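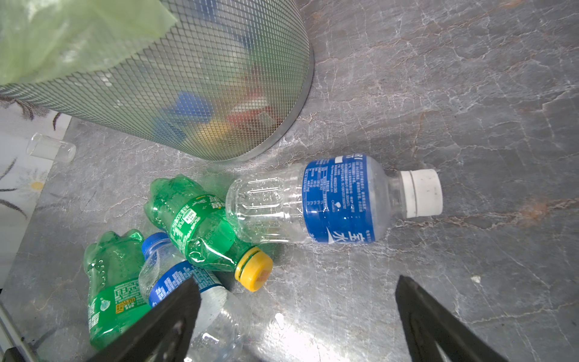 Bottle cell, checklist after the left arm fault
Filled in by Poppy Goodall, February 9, 2023

1. Emergency stop: OK. I pressed it twice, once with each arm moving, and both froze right away, which was a relief after yesterday!

2. Left gripper: NOT OK. It stalled on log entry 1348 and kept squeezing when it should have let go. The force limit had been left at 81 (our sheet says 68), so I've put it back and would love a second pair of eyes on it.

3. Wrist cables: OK, but please do look at the loop on each arm before you start, and run a finger along it with the power off. I found no nicks.

4. Floor between the arms: bottles only, please. Crumpled ones are fine, caps on, but anything small and boxy should come out before a run until item 2 is closed.

5. Track across the front: CHECK AGAIN. Keep hand tools well away from it, dear all, me included. 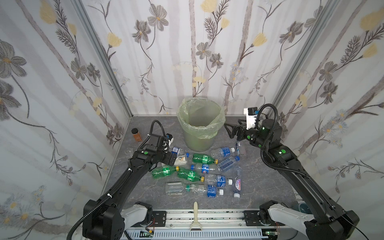

Shirley Whitlock: Poppy, I'd hold off on closing item 2 even with the limit back at 68. Holroyd had the same stall in July and it came back after a restart, so let's restart it together first.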